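Tolerances Belong on the Drawing

Most disputes over shop-built fixtures come down to a number that was never written. A drawing says 3000 mm. The builder cuts to 3000, give or take whatever the saw allows, and the buyer finds that the part does not sit where it should. Both sides then argue about workmanship. The fault is in the drawing.

I reviewed a batch of fixture drawings for a shop in Sarnport last July. Of the 20 sheets, only 2 carried a tolerance block, and one of those had been copied from a sheet metal template. The rest relied on habit - the habit of the person who drew them, which the person at the saw did not share.
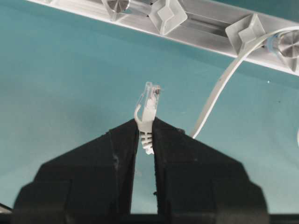

Squareness is worse than length

Length errors get caught with a tape. Squareness errors pass through because each corner looks right when checked with a small square. Over a long side, a small angular error becomes a gap that no shim will hide. Compare the diagonals, and state on the drawing how far apart they may be.

Suppliers are part of the problem. The Plillar catalog lists cut length tolerance in a footnote, and Flindumer quotes it only on request. Neither says anything about end squareness in the price table. A buyer comparing the two on cost per meter is comparing half a specification.

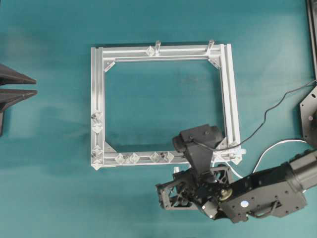

The usual objection is cost. Tight tolerances do cost money, and a drawing that demands them everywhere is as careless as one that demands them nowhere. A general tolerance should cover most dimensions, with closer limits kept for mating faces. On the Fikre job the quote came to 3295 with every dimension held tight. Relaxing the ones that touched nothing would have lowered it, and the drawing office had no record of why they were tight in the first place.

I would refuse to release any sheet with an empty tolerance block. It takes a minute to fill in, and the shop should send back the ones that arrive blank.

Contact | Copyright, all rights reserved | Back to top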